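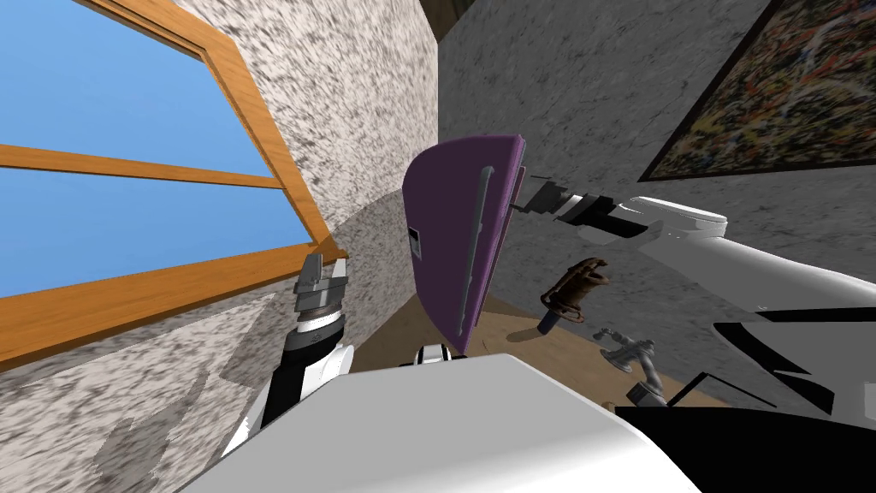
Purple flat thing versus right gripper, sim run 7 of the Dritska build 💜

1/ The two-arm rig now has a full virtual twin! I do the modelling on the old desktop in the garage, and everything gets tried in there before I let the real motors anywhere near my workbench.

2/ Favourite bit so far is the right arm with that flat purple thing up on its edge. Thin objects are brutal – a few millimetres out with the fingers and you're pushing it around the table like a hockey puck.

3/ Also yes, there's a corroded bronze tool and a faucet on the table. I want odd shapes in the object set, so please send me your weirdest.

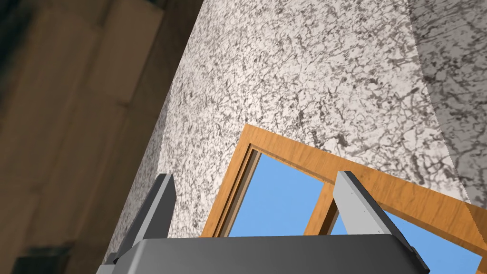

*Hamilton, Ont. – August*

4/ Close-up on the gripper, fingers open, nothing in them. I've been fussing over finger spacing all week and I love how this looks against the stone and the window frame (the granite texture took forever to load, worth it).

5/ Numbers for those who asked: 189 grasp attempts logged, 102 good ones. The batch before that was 100 attempts and I'd rather not discuss it, haha.

6/ Next up is swapping my homemade controller for Cludero, the little motion library a few folks at the shared workshop use. If the wrist stops jittering I'll be over the moon. Files go up once I've cleaned up my folder names!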